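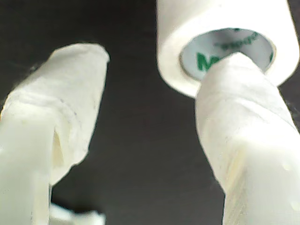 Anwara Rathnayake wrote back on the draft that a wrapped finger should be inspected like any other wearing part, and that the old sheet let people tick "grip OK" without looking at the wrapping at all. Items 4 to 9 are new and come from her reply.

Gripper and Cell Inspection Checklist, Light Handling
Lernby site, cells 1 and 2
Revised August
Filled in by: Rodrigo Esteves
Reviewed by: Vimala Sundaram

Mark each item Yes, No or N/A. Any No needs a comment. Items marked (S) stop the cell until they are cleared.

BEFORE POWER

1. (S) Emergency stop pressed in, arm power off, tag on the panel. Yes.

2. Area around the arm base clear of tools and cable ties. No.
Comment: Side cutters left on the base plate. Removed, then marked clear.

3. Last inspection sheet on hand and signed. Yes.

GRIPPER FINGERS

4. Wrapping covers the full contact area of both fingers, tip included. Yes.

5. Folds and overlaps lie flat enough that a part can't catch on them. No.
Comment: White wrapping is creased and overlapping on both fingers, and puckered in a band on the right one. Use is limited to tape rolls and similar soft goods until it is redone. No glass, no blister packs.

6. (S) No loose end long enough to reach a joint or the other finger. Yes.
Comment: Checked by hand with power off, fingers open and fingers closed.

7. Wrapping doesn't turn or slide when pushed with a thumb. Yes.
Comment: Left finger moves very slightly near the base. Check again next time.

8. Wrapping material is on the approved list. N/A.
Comment: The list has no entry for soft wraps. Adelmo Galli to add one.

9. Finger mounting screws at the marked position. Yes.

HANDLING ROLLS BY THE CORE

10. Fingertip goes into the core without force. Yes.

11. (S) Grip force set to the soft goods limit before the first pick. Yes.
Comment: Limit confirmed on the pendant. The setting goes back to default after a restart, so read it every time – don't rely on yesterday's sheet.

12. (S) Nobody reaches under a held roll. Yes.
Comment: The guard interlock covers this in cell 1. Cell 2 has a light curtain only, and the reset button can be reached from inside the curtain. Reported to Vratislav Štěpánek under note 353.

13. Core checked for crush marks after the trial picks. No.
Comment: 60 trial picks done. One core had a dent at the rim. Roll set aside and labeled.

CELL FUNCTIONS

14. (S) Emergency stop tested from both stations. Yes.

15. Speed limited to 210 mm/s with the guard open. Yes.

16. Warning light visible from the aisle. No.
Comment: Blocked by the Marell rack when the rack is full. Move the rack or raise the light. I would raise the light.

17. Cycle counter recorded. Yes.
Comment: 832.

REVIEWER COMMENTS

Item 5: Accepted with the limit as written. Put the limit on the cell door as well. The evening crew doesn't see this sheet.

Item 12: Changed to No for cell 2. A reset that can be reached from inside the curtain is a stop item. Cell 2 stays off until the button is moved.

Item 13: Repeat the trial with fresh rolls after rewrapping, same number of picks. – V.S.

OPEN ACTIONS

Rewrap both fingers: Esteves
Approved list entry for soft wraps: Galli
Move reset button, cell 2: Štěpánek
Raise warning light: not assigned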